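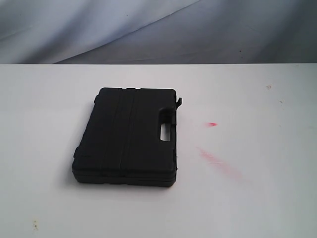
February, notebook, demo room

Open afternoon for the Vikow lot and the Drallow apprentices. Doors at 2, wound up by half four. Writing this up before I forget the order of things.

Task shown was case opening: release the latch, lift the lid, fold it back on the hinges, close again. We used the black hard case because the grey one from Pumo has a stiffer catch and I didn't want to be fiddling with force limits in front of people. Case goes down shut, latch side to the right, nothing else on the table.

Settings: grip force 12 N, approach speed 70 mm/s. Tried 54 in the morning and it was fine but dull to watch. Log from the day starts at run 227.

First run stopped short of the latch. Table height was still set for the old bench, my mistake. Corrected it while the visitors had their tea and it ran properly after that. Later on one lift slipped at the seam and the lid dropped back. I left the retry switched on and it got it second time. The apprentices liked that more than the clean runs.

Questions worth keeping:
Does it find the handle or is it told? Told, for now. The opening shows the white table through it, so there should be enough contrast to find it. Worth trying.
Would a shiny case work? Don't know. Matt black is all we have tested.
Ebrahimi asked for the cycle time with the case turned end for end. Haven't measured it, said I would send it on.

To do: wipe the table top, there is a pink smear and a red mark to the right of the case. Pull the backdrop flat, the long crease is still in it. Save table height under its own name. Put the Pumo case back in the cupboard.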